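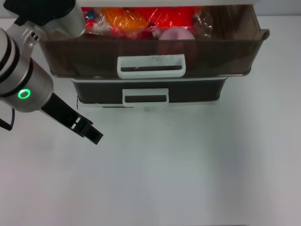
Looking after church candles, brass and altar linen at home

Most small parishes share out the sacristy work, and a good deal of it ends up on somebody's kitchen worktop. These tips come from the rota at St Brannock's, Fakeddale, where Ewurabena Zakaria has kept the linen for years and Rok Berisha does the brass. If your priest or sacristan has house rules, follow those first.

Wax on altar cloths

Let the wax go hard before you touch it. Put the cloth in a bag in the freezer for an hour if you're in a hurry, then lift off the wax with the back of a table knife. Never use the blade side.

Lay the cloth between two sheets of plain white kitchen paper and go over it with a warm iron, no steam. Change the paper as soon as it marks. Coloured candles, especially the purple and rose ones from Advent, may leave a stain behind. Dab it with a little surgical spirit on cotton wool, having tried a corner of the hem beforehand.

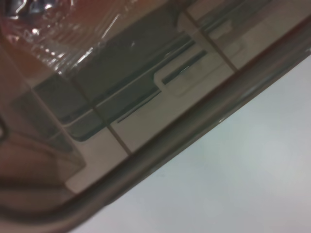

Clear plastic lets you see what's inside before you open it.

Purificators and wine stains

These need rinsing before they go anywhere near a washing machine. In our parish the first rinse is done by hand in a bowl, and that water goes on the garden or down the sacrarium, not the kitchen sink. After that:

Soak in cold water overnight.
Wash at 50 degrees with ordinary non-bio powder.
No fabric softener. It stops linen soaking anything up.
Iron while still damp, on the wrong side, then fold in three each way.

Lipstick comes out with a bit of washing-up liquid rubbed in dry. Rust spots do not come out with bleach - bleach sets them. Use lemon juice and salt and leave the cloth in the sun.

Brass candlesticks

Get the wax off first with hot water, but don't stand a candlestick in the sink if it has a weighted base. The filling swells and you will never get it straight again. Pour the water over a cloth wrapped round the stem instead.

Find out whether the brass is lacquered. If it is, a damp duster is all it wants. If it isn't, Rok uses a wadding polish, works in small patches and buffs with an old vest. Keep polish away from the inside of anything used for the bread or wine.

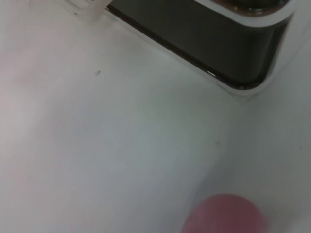
A plain white surface wipes down easily.

Storing candle ends

Keep beeswax and paraffin ends apart if you mean to melt them down. Opoku's, the chandler we use, will take back beeswax by weight but won't touch a mixed bag. Store them somewhere cool, on their sides, and wrap the long ones in tissue or they will bend by August.

Paschal candle stubs shouldn't be thrown out. Ask in April, when the new one is in, what is to be done with the old. 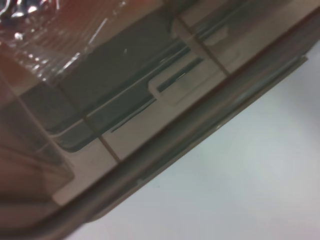

Reading time: 3 min

Charcoal and incense

Charcoal goes off in damp air. Once the roll is open, put it in a jar with a screw lid. Incense wants its own jar, well away from the linen, or everything will smell of it until Pentecost.

Tip spent charcoal into a metal tin with sand in the bottom and leave it until the next day. It can look grey and dead and still burn through a bin liner.

Thurible bowls clean up with hot water, washing soda and a wooden spoon handle. Allow 5 minutes' soaking, a bit more if it hasn't been done since Christmas.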